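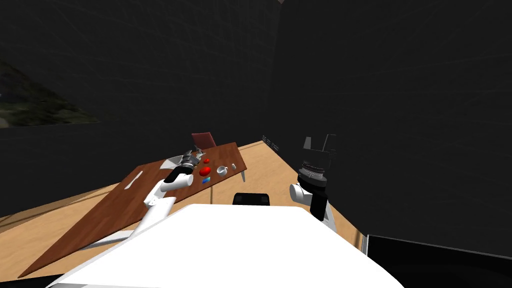

Budgeting for a two-armed robot to clear tables – what am I missing?

Posted by Valbona Stan in Equipment and Buying

We run a small residential training centre and our director has come back from a trade visit in August very keen on a mobile robot with two arms. The idea is that it clears cups and dishes from the dining tables after meals. The supplier, Ogunleye, has sent a quote and a lot of simulated runs. In the one I've been staring at, one hand is over the table by a shallow dish, with a white cup and a couple of red balls close by, and the other hand is just pointing up in the air. I have no idea whether that tells me anything.

I have to put a figure in next year's budget and I don't trust the one I've been given. It covers the machine, delivery and "onboarding", and then it stops. Has anyone here bought one, or costed one properly? We do 300 covers on a busy day if that matters.

Doina Ivanov

It tells you what the supplier would like to happen in a room the supplier made. I sat through a fair few of these when we were looking at the Enanero and the Ako, and my advice is to treat a simulation as a brochure until they've put the thing in your dining room with your crockery.

Look at what's on that table. A handful of items, all at one end, one chair behind it, a mostly bare floor. Ours after lunch has trays stacked on trays, half a glass of squash, napkins in the squash, and coats on every chair. Ask them how many pieces it clears in an hour from a table like that, and ask for it in writing. We asked both firms and got one answer, which was a video.

Lines that weren't in our quote and should be in your budget:

Yearly service contract, and what it excludes
Software licence after the first year
Spare gripper parts (get the price list before you sign)
Breakages while it's learning your cups
Somebody's wages to stand next to it

That last one is the big one. We costed a member of staff at full hours for the first 2 months and the saving disappeared. Also measure your gaps. Two arms need elbow room, and we'd have lost seats.

I'd ask for a paid trial with a fixed end date. If they won't do one, I'd put nothing in the budget at all.

otden_kitchens

get a trolley. we have 200 covers and two trolleys and they have never needed a licence

Valbona Stan

Thanks both. Doina, I've asked for the hourly number and the parts list. They've replied to say they are "happy to discuss on a call", so I've sent the same email again. The trolley is going in as option B – does anyone know if the ones with the big back wheels are worth the extra? We have a step at the kitchen door.

otden_kitchens

yes get the big wheels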